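The Long Rope at Plinley

The hall in Plinley smells of floor polish and wet coats when the doors open on Saturday morning. By half past nine the chairs are stacked against the wall bars and a chalk line runs down the middle of the floor. The drummers set up under the clock. The dancers tie on their bells, which takes longer than you would expect, and the talk is mostly about parking.

The club is a stick dance side, one of a handful left in the valley. Its members dance in sets of eight with short ash sticks, to a drum and a pair of fiddles, and they have done so under the name Odisside since the old mill social club closed and its dancers needed somewhere to go. The name comes from the lane behind the mill. The first practices were held there in the open, until the weather turned in October and the group rented the hall.

Most people join without having danced before. New members start on the walking figures, which are learned without sticks, and they stay on them until they can finish a whole tune without looking at their feet. For some this takes a month. For others it takes most of a winter. There is no test at the end. Someone hands you a pair of sticks one morning and you take a place in the set.

The sticks are cut from coppiced ash and left to dry in a shed in Rakena, on the far side of the river. A good one lasts a season. A bad one splits in the first hard chorus, and the pieces go into a bucket by the door. The bucket is emptied onto the bonfire at the end of the year, and dancers tend to remember which sticks were theirs.

The best-known dance is the Long Rope. It opens with two lines facing each other, then the lines cross, turn and weave until the end dancers have swapped corners. Done well, it looks like a rope being twisted and let go. It is also the dance most likely to fall apart, usually at the second crossing, where everyone has to pass right shoulders while striking to the left. The drummers have learned to watch for this and will hold the beat a little if the lines are late.

Nobody is certain how old the Long Rope is. The mill dancers said they had it from Castemel, where a similar dance was once done at the sheep fair with a real rope. The Castemel version has different music and ends in a circle. Two years ago the club spent a weekend there, learning it from the side that still performs it, and came home with sore wrists and a new tune. That tune now closes the Plinley practice every week.

The summer calendar is a full one. There are village fairs, a river festival and an evening tour of the pubs, and the kit has to be mended between all of them. Jackets are green with a cream sash. Each dancer sews on their own ribbons – four to a sleeve – and the newer jackets can be picked out by how straight the stitching is.

Children are welcome at practice and have their own short session before the break. They use rolled-up newspaper for sticks and make more noise than the adults. Several of the current set began this way, were bored by it as teenagers, and drifted back later with children of their own.

After the break the full side runs through its program without stopping. The hall is booked until noon, and the last tune often ends a minute or two past it. Then the chairs come down, the chalk is mopped up, and the drums go out to the cars.
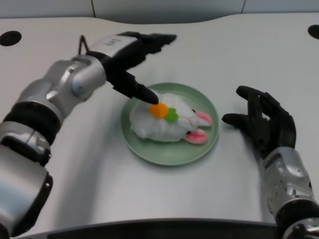
A white plush rabbit on a sage-green plate.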